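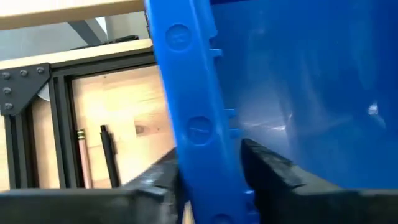
Skusatura 림 그립 모듈

Skusatura는 손목 카메라 영상만으로 플라스틱 상자의 테두리(이하 림)를 찾고, 두 손가락 그리퍼가 림을 양쪽에서 물도록 자세를 보정하는 소프트웨어입니다. 인식, 정렬 제어, 파지 판정의 세 노드와 기록 재생 도구로 이루어져 있습니다. 이 문서는 모듈의 구조와 설정값, 그리고 함께 배포하는 Culari 데이터의 구성을 설명합니다.

상위 플래너는 포함되어 있지 않습니다. 사내에서는 Garna 플래너와 연결해 쓰고 있으며, 다른 플래너를 붙이려면 "외부 인터페이스" 항목의 메시지 두 가지만 맞추면 됩니다.

적용 범위

림이 본체보다 밖으로 드러나 있고 손가락 한쪽이 림 안쪽, 다른 한쪽이 바깥쪽으로 들어갈 수 있는 상자를 대상으로 합니다. 상자 안이 비어 있는지는 따지지 않지만, 내용물이 림 높이까지 올라오면 안쪽 경계 검출이 실패합니다. 뚜껑이 닫힌 상자, 손잡이를 잡아야 하는 상자, 천이나 철망으로 된 용기는 지원하지 않습니다.

손목 카메라에서는 림이 화면을 대각선으로 가로지르는 경우가 흔합니다. 검출기는 림의 방향을 미리 정해 두지 않으며, 상자 전체가 보일 필요도 없습니다. 다만 림의 직선 구간이 어느 정도 보여야 하고, 모서리만 보이는 상태에서는 정렬을 시작하지 않습니다.

구조

rim_detect
영상에서 림의 바깥쪽과 안쪽 경계선을 찾습니다. 먼저 분할 모델로 상자 영역을 얻고, 영역 가장자리에서 밝기 기울기를 따라 선분을 맞춥니다. 두 선분이 평행에 가깝지 않으면 결과를 버립니다. 그리퍼 손가락은 고정 마스크로 제외합니다. 마스크는 손가락 벌림 정도에 따라 8단계로 준비되어 있고, 현재 벌림 값에 가장 가까운 것을 씁니다.

rim_align
검출된 두 경계선의 중심선을 손가락 사이 중심에 맞춥니다. 영상 기반 서보 방식이며, 평면 이동과 손목 회전만 다룹니다. 하강은 정렬 오차가 허용치 안에 들어온 뒤에 시작하고, 하강 중에 오차가 다시 커지면 멈추고 직전 높이로 돌아갑니다.

grip_check
손가락을 닫은 뒤 모터 전류와 벌림 값을 읽어 파지 여부를 판정합니다. 영상은 쓰지 않습니다. 초기 버전에서는 영상 판정도 함께 썼는데, 손가락이 카메라와 너무 가까워 초점이 맞지 않는 경우가 많아 뺐습니다.

replay
기록된 영상과 관절 값을 시간순으로 다시 흘려보냅니다. 로봇 없이 rim_detect와 rim_align을 시험할 때 씁니다. grip_check도 돌릴 수 있지만 전류 값이 기록된 에피소드에서만 동작합니다.

설치

1. 저장소를 받은 뒤 setup 폴더의 설치 스크립트를 실행합니다.
2. config/camera.yaml에 손목 카메라의 내부 파라미터를 넣습니다.
3. tools/handeye를 실행해 카메라와 손목 사이의 변환을 구합니다. 결과는 config/handeye.yaml에 저장됩니다.
4. tools/make_mask를 실행합니다. 그리퍼가 벌림 단계를 차례로 움직이며 마스크를 만듭니다. 손가락을 교체했다면 이 단계를 반드시 다시 합니다.
5. replay로 test 분할의 에피소드 하나를 재생해 경계선이 그려지는지 확인합니다.

카메라를 떼었다 붙인 경우 3번부터 다시 진행하십시오. 4번만 다시 하면 경계선은 멀쩡히 나오는데 정렬이 한쪽으로 치우칩니다.

주요 설정값

detect.min_parallel_deg: 두 경계선 사이에 허용하는 각도 차이. 기본값 7. 림이 휜 상자를 다룰 때만 올립니다.

detect.hold_frames: 검출이 끊겨도 직전 결과를 유지하는 프레임 수. 기본값 3. 더 늘리면 사람이 상자를 움직였을 때 반응이 늦어집니다.

detect.glare_suppress: 반사광 억제. 기본값 켜짐. 무광 상자만 쓴다면 꺼도 됩니다.

align.max_episode_steps: 정렬 시도 한 번의 최대 제어 주기 수. 기본값 135. 넘기면 ALIGN_TIMEOUT을 반환합니다.

align.descend_gate: 하강을 허용하는 오차 한계. 기본값은 따로 없고 handeye 결과에서 계산합니다. 직접 값을 넣으면 그 값이 우선합니다.

check.current_margin: 빈 손을 닫았을 때의 전류와 비교하는 여유값. 그리퍼마다 다르므로 설치할 때 한 번 측정해 넣습니다.

외부 인터페이스

입력은 GripRimRequest 하나입니다. 상자의 대략적인 위치와 접근 높이를 담습니다. 위치는 림이 화면에 들어올 정도면 충분합니다.

출력은 GripRimResult입니다. 상태 코드, 마지막 정렬 오차, 최종 손목 자세를 담습니다. 상태 코드는 다음과 같습니다.

OK: 파지 판정 통과
NO_RIM: 경계선 쌍을 찾지 못함
ALIGN_TIMEOUT: 정렬 시간 초과
DESCEND_ABORT: 하강 중 오차 증가로 중단
GRIP_EMPTY: 손가락은 닫혔으나 파지 판정 실패

모듈은 스스로 재시도하지 않습니다. 재시도 여부와 횟수는 플래너가 정합니다.

Culari 데이터

림 검출과 정렬을 학습하고 시험하기 위한 에피소드 135개입니다. 한 에피소드는 접근부터 손가락이 닫힐 때까지의 손목 카메라 영상과 관절 값, 그리퍼 벌림 값, 경계선 주석으로 구성됩니다. 분할은 에피소드 단위로 나누었고, 같은 에피소드의 프레임이 train과 test에 섞이지 않습니다.

주석은 림 바깥쪽 경계, 림 안쪽 경계, 가림 여부의 세 항목입니다. 손가락이나 그리퍼 몸체에 가려진 구간은 선을 이어 그리지 않고 끊었습니다. 림에 성형된 원형 표시, 옆으로 튀어나온 작은 탭, 모서리의 플랜지는 따로 표시하지 않았습니다. 탭이 있는 쪽의 경계는 탭 끝이 아니라 림 본체를 따라 그었습니다.

경계선 주석은 Romain Pichon이 작성했고, Gaspard Pons가 train 일부와 test 전체를 다시 확인했습니다. 두 사람의 선이 어긋난 프레임에는 disputed 값이 붙어 있으며, 평가 스크립트는 이 프레임을 건너뜁니다.

알려진 문제

광택 있는 파란색 상자에서 안쪽 면의 넓은 반사가 림 가까이까지 퍼지면 안쪽 경계가 반사의 가장자리로 옮겨 가는 일이 있습니다. glare_suppress를 켜면 줄어들지만 없어지지는 않습니다. 조명 위치를 바꾸는 편이 빠릅니다.

작업대의 밝은 나무 띠나 검은 프로파일 레일이 림과 나란히 놓이면 경계선 후보로 올라옵니다. 분할 모델이 상자 영역을 제대로 잡으면 걸러지지만, 영역이 작업대 쪽으로 번지면 바깥쪽 경계가 틀어집니다. 이때는 로그에 REGION_LEAK 경고가 남습니다.

촘촘히 붙은 탭 사이로 손가락 끝이 내려가면 탭에 걸릴 수 있습니다. 현재 버전은 탭을 인식하지 않습니다. Leclerc 브랜치에 탭 회피를 넣은 시험 구현이 있으나 본 브랜치에는 합치지 않았습니다.

손가락을 많이 오므린 상태에서는 마스크가 림까지 덮어 NO_RIM이 나올 수 있습니다. 접근할 때는 손가락을 충분히 벌려 두십시오.

변경 기록

4월 배포본: grip_check에서 영상 판정 제거, 하강 중단 시 복귀 높이 수정, disputed 값 추가.
이전 배포본: 고정 마스크 방식으로 전환, replay에 전류 값 재생 추가.

문의

인식과 데이터 관련 문의는 Romain Pichon, 정렬 제어와 플래너 연결은 Gaspard Pons 앞으로 이슈를 남겨 주십시오. 이슈에는 설정 파일과 해당 에피소드의 replay 로그를 함께 첨부해야 합니다.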